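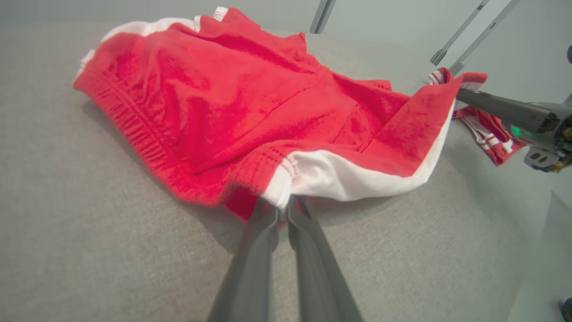 Can two robot arms built in a shared workshop fold the washing?

Sometimes, and slowly. A pair of arms assembled on a bench by people with day jobs can take a T-shirt out of a heap and leave it in a passable square, provided the shirt is a familiar sort and somebody has spent a good many evenings showing the arms how. Socks are harder. Fitted sheets are out of the question for now.

The arms at Flergate live at the back of the building, past the laser cutter and the shelf of half-finished guitars. Flergate is a members' workshop in a former dairy. Most people join for the woodworking machines. The folding project began when a few of the evening regulars found they all had the same chore waiting at home, and that between them they could solder, print parts and write a bit of Python.

It has a name, Raju, which was painted on the lid of the parts box before the box had any parts in it. Members talk about Raju in the singular, although there are two arms and a fair amount of other equipment involved.

Starting with cloth was a questionable choice. The usual first job for a home-built arm is stacking blocks. A block is the same shape after it has been picked up as it was before, and it can be described to a computer in a few numbers. A pair of shorts can't. Lift it by the hem and it becomes a different object, with the waistband underneath and one leg inside the other. The program that worked out where to grip it a moment ago now has to work it out again.

Raju's builders spent their first winter trying to write rules for this. Find the longest edge. Find the corner furthest from the middle. Grip, lift, look again. The rules worked on a tea towel laid out flat and failed on nearly everything else. In the end the rules were put in a folder and left there, and the group moved over to learning from demonstration. A person guides the arms through the job, the cameras and joints are recorded together, and a program is trained on the recordings until it can make a fair attempt by itself.

That changed what the evenings were like. Before, three people would stand round a laptop arguing about edges. Afterwards, one person folded while another crumpled things up and put them back. A session gives 30 usable folds if it goes well. The crumpling matters more than it sounds. Early on the same member did it every time, and had a habit of dropping the garment with the waistband to the left. The arms learned to expect this. When someone else took over, they reached confidently for a waistband that was on the other side.

Gripping is the part that has eaten the most money. The first set of fingers was printed in hard plastic with a sharp point, copied from a design meant for picking up screws. They went under a hem nicely and then let go of it halfway up. The next set had rubber pads, which held on well but dragged a second layer along with the first. Members have since settled on long, plain fingers that close at the tips. These get under an edge and will hold a single thickness of jersey if they come in at a shallow angle. Steeper than that and they push the cloth ahead of them into a ridge.

The surface underneath turned out to matter just as much. A bare bench was no good. With nothing to give under it, a fingertip aimed a millimetre too low would stall the motor and trip the controller, and a fingertip a millimetre too high missed the hem. Covering the bench in upholstery cloth over a thin layer of foam fixed most of this. The tips can press down slightly without complaint, and the garment stays put while one edge is being lifted. The cloth was an offcut from a sofa somebody was re-covering at the next bench.

The motors are from Vallier, a firm that mostly supplies people making camera sliders. They are quiet, and the group likes them, but they run warm. After 23 minutes of steady work the shoulder joints lose some of their strength and the arms begin to sag at full reach. The fix so far is to stop and make tea. A fan has been bought. It is still in its packet.

The controller boards came second-hand from Guderetti, in a mixed lot, and took longer to sort out than anything mechanical. One had been set up for a different voltage. Another worked perfectly until it was screwed into its case, when a standoff touched a track on the back. It took 9 evenings to find that, most of them spent replacing cables that had nothing wrong with them. Anyone buying boards this way would do well to test each one in its final housing before wiring up a whole arm.

Using two arms doubles the cost and more than doubles the trouble. They have to share a space without hitting each other, and for a time they didn't manage it. There is a dent in the edge of the bench from one of those evenings. But a single arm can do little with clothing except drag it about. To get a crease out of a piece of cloth you need to hold one part while moving another, and a person does this without thinking. It took the group a while to notice how often their own second hand was just resting on the fabric to keep it still. Once the demonstrations included that, with one arm pressing down while the other lifted, the results improved more than they had after any change to the program.

Colour has been a nuisance. Pale clothes on a pale bench are difficult for the cameras, and a white vest all but disappears. Strong colours are much easier. Contrasting trim helps as well, as the program seems to treat it as a guide to where the edge is, though this has its own drawback. A striped garment has what looks like an edge every centimetre, and the arms have been seen to go for the middle of a stripe and close on a pinch of nothing.

Elastic is the other difficulty. A gathered waistband won't lie flat, so a fold made across it springs open again as soon as the fingers let go. The present method is to fold so that the waistband ends up along one side and is never asked to bend. The result isn't how most people would fold a pair of shorts, but it fits in a drawer.

The project's own log is kept in pencil in a book that hangs from the bench. It records what was attempted, what the arms did and what was changed. On T-shirts the latest entries show 8 good folds out of every ten attempts, good being defined as something the person on duty would put away without touching. On shorts the figure is lower and moves about a great deal from one evening to the next. Long sleeves have their own page, which is mostly crossings-out.

A fold takes several minutes. A person can do the same in a few seconds, and members are quite open about this. Several of them now fold their own washing at home faster than they used to, having spent so long looking closely at how it is done.

For readers thinking of something similar, the group's advice is mostly dull. Bolt everything down before recording a single demonstration, as a camera that shifts slightly makes the older recordings much less useful. Put the emergency stop where the person crumpling can reach it as well as the person driving. Keep a bag of old clothes that never leaves the workshop. Label the cables at both ends. Start with one type of garment and stay with it until it bores you.

The next job is towels, which are large and heavy enough to test the shoulders properly. After that there is talk of a hopper so the arms can pull from a pile unattended, though the fan will have to be fitted first. Flergate has its open evening in December, and the arms will be running on shorts and T-shirts with the tea breaks left in. Visitors may bring something of their own to be folded, so long as it has no buttons.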